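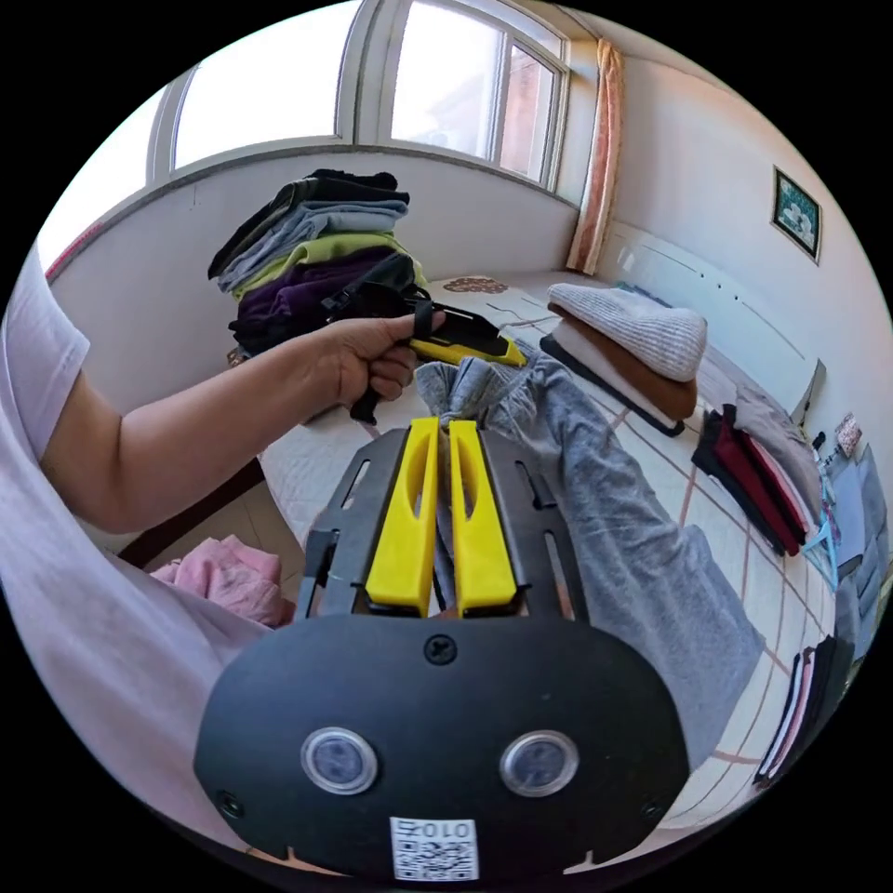

Mahlet Birhane had been folding since 9 in the morning when I got to the Lutov open house, and she did not stop to shake hands. Couldn't, really. She had a gripper strapped in each one. "Come in, mind the floor, I'm on sweatpants," she said. The gray pair was laid out across a checked quilt, with folded piles already sitting on the bed, and she was going at it with the skinny yellow fingers the way you or I would with a thumb and a knuckle. Slower, though. A lot slower.

Birhane runs the demos for Asel, a small outfit that teaches robots to do housework. The open house ran one afternoon in March, upstairs in a regular apartment, visitors let in a few at a time. No stage. No slides. She likes it that way.

"People come expecting a humanoid with a face," she said. "What they get is me doing laundry. Some of them are pretty let down. The kids aren't, the kids want a turn."

The idea is simple enough. A person works the grippers by hand, the grippers record it, and the recordings go to train an arm that has the same kind of fingers. Asel calls the program Vanimton. I asked where the name came from and got a shrug. "Before my time."

So why pants? Why not something easier, a towel say?

"We did towels. We did towels all winter." She laughed. "A towel is a rectangle, it forgives you. Pants have a waistband that bunches up, and the legs go where they want. If you grab one layer when you meant to grab two you have to start over. And I do start over, all the time, and we keep those too."

They keep the bad ones?

"Some. You want it to see a person fix a mistake."

Her target is 70 folds a session. Bad day, 50. The whole set for this round is 600 and she figured they'd be done before the lease on the apartment ran out, "or I'll be paying rent on it myself." Wrists get sore first, then the shoulders. She takes a break after every 3 garments now, a rule she made up after a rough first week.

A man behind me wanted to know when he could buy one. Birhane gets that every visit. "I tell them I don't know. The arm back at Flanagan can do a T-shirt, if the T-shirt is in a good mood. It can not do a fitted sheet. I can't do a fitted sheet."

Flanagan is the shop where the arm itself lives, across town, not open to the public yet. She hopes it will be by the next open house. I asked if she gets nervous about showing the thing when its still so early.

"No. I'd be more nervous showing it finished. Then people have complaints."

Does she fold her own laundry at home like this, all squared off?

"I have a chair," she said. "Everything goes on the chair."

She let me try before I left. Took me forever to pick up one sock, and I dropped it twice. Birhane said that was fine, most people go for the sock too hard, you have to come in flat and close late. Then the next group was on the stairs and she was reaching for a sweater.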